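By July the Hulldale robotics club had gone a little marker-mad, and I can see why! I spent an evening with Evanthia Mitsotakis-Vlachou and her 15 students, who are getting their arm (they call it Varnum) to find its target by reading a printed black-and-white square. They've logged up to 200 tries so far - one kid keeps the tally on the whiteboard and guards the pen fiercely. 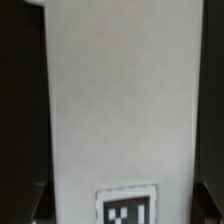
A gripper's-eye view of the marker, between Varnum's two dark fingers.

Next stop is the Plallano meet.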